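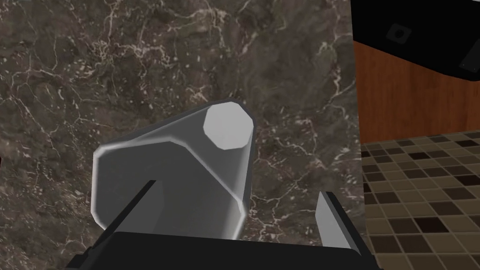
Wrist view in the simulator: gray cylinder between the two fingers, over the marble countertop.

Prenen > Grippers > Comparing finger settings

Print this page | E-mail this page

1. Load the kitchen model and place the cylinder on the counter at a diagonal.
2. Set the finger force to 12 and run 40 grasps. Save the log.
3. Change the force to 39 — leave the approach angle alone — and repeat.
4. Open both logs side by side and compare the slip column.

If the right finger stops short of the object, check its offset before you change the force. Fouad Yammine keeps the offset table for the Lekbridge fingers.

Gisela Baumgart, May 2019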